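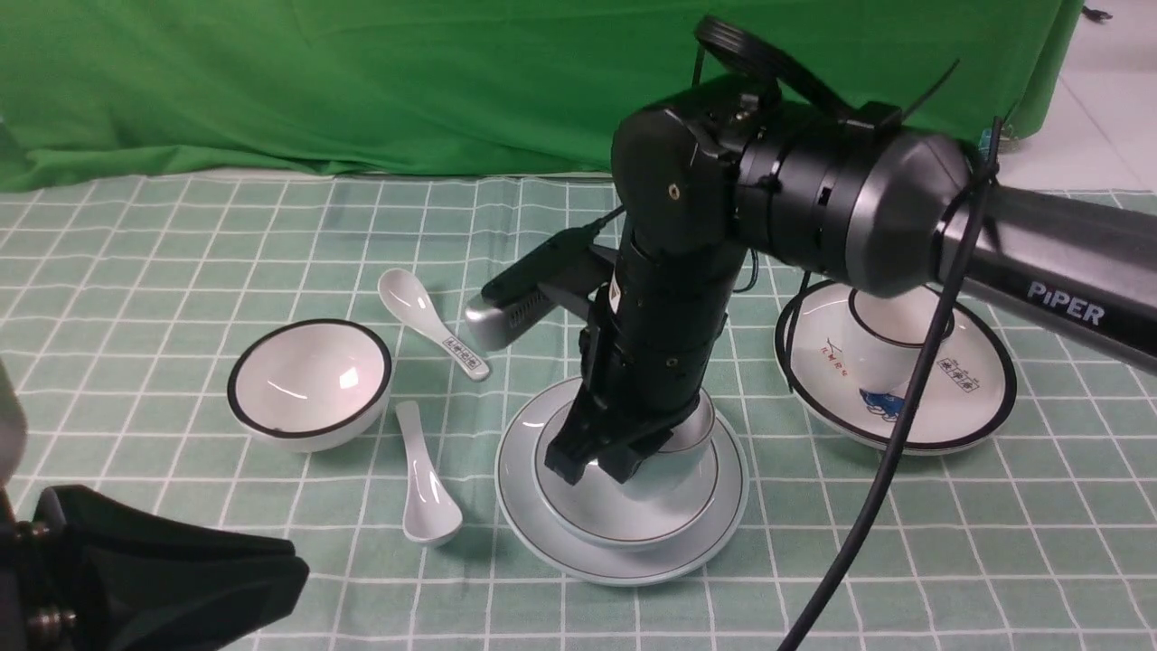 Watach table-setting kit on the PiPER arm: worth it?

gumleaf_rig wrote:
Rastenine are selling the Watach kit for $919, which gets you the software licence, wrist camera bracket and finger pads. Arm not included. We've got a PiPER and have been trialling the kit on crockery: bowls, plates, cup and saucer, soup spoons. Bowls are good. It takes them by the rim with the fingers pointing straight down, and the default grip force is sensible for ceramic. Spoons are the weak spot. Happy to answer questions.

patchbay_kel wrote:
Does the licence lock to one arm? The Firkgate one did and I got burnt when we swapped controllers.

gumleaf_rig wrote:
One arm per key. They moved mine once for free, after I emailed on a Tuesday and got a reply the next morning.

oldservo wrote:
$919 is a lot for a bracket and some pads. I run Cheon's free planner with fingers I printed myself and it picks bowls just as well. White dishes on a light green cloth isn't a hard test either. Try it on a dark bench with dark stoneware.

gumleaf_rig wrote:
Fair about the price. I disagree on the colour though. Glazed white gives you glare, and that upsets the depth more than a dark bowl does in my experience. Stacks are where I think the kit earns its money. Wrist view with three dishes nested:

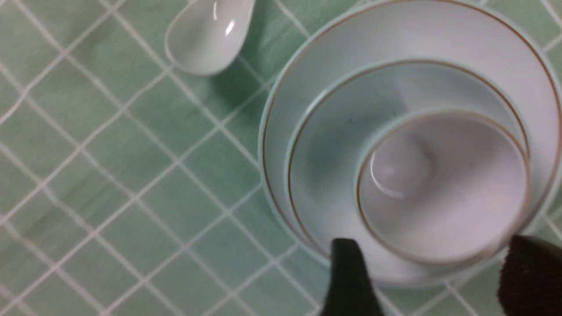

Settings I'm using for stacks

gumleaf_rig wrote:
Profile is "nested, top first". Approach height 230 mm, speed down to 9 per cent for the last part. If you leave speed on default it nudges the lower bowls. The smaller pieces sit a bit off centre in the big one, so turn off "assume concentric" as well. It's buried in the advanced tab.

patchbay_kel wrote:
Thanks, that's useful. What firmware?

gumleaf_rig wrote:
Build 3813. The one before it kept dropping the camera.

oldservo wrote:
Still reckon you could do the offset thing in Cheon with a bit of scripting. But I'll admit I haven't tried three deep, only two.

tin_wattle wrote:
We returned ours. Spoons were the dealbreaker, as it kept going for the handle and tipping them. Support said a fix was coming in September. Refund was no trouble, less postage.

gumleaf_rig wrote:
Same here with the handles. I've been setting the spoon grasp by hand and saving it as a preset. I'll post the file tonight.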